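Search Search this site Go

How robots learn to pack and unpack a box

A robot does not know how hard to hold a soft toy. In the Harries study, people teach it by doing the job themselves. They work with hand-held grippers that have two fingers, and a camera records each move. Things go between a cardboard box and a black tray. 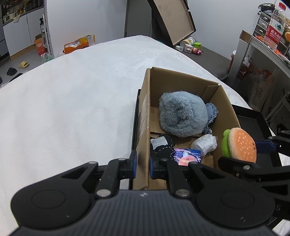

Each recording is one example. The computer gets 100 examples first, then 2000. It looks for patterns - where the fingers go, and when they close. Soft things are hard to learn because they change shape when squeezed.
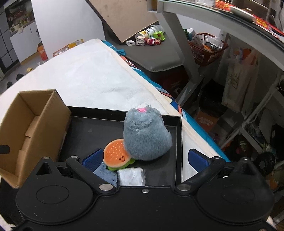 What did the study find?

With more examples, the robot dropped fewer toys. Flat packets were still a problem.

Related
How does a robot see?
What is a sensor?

Contact: Eirlys Morgan, Wistel | Copyright Wistel | Back to top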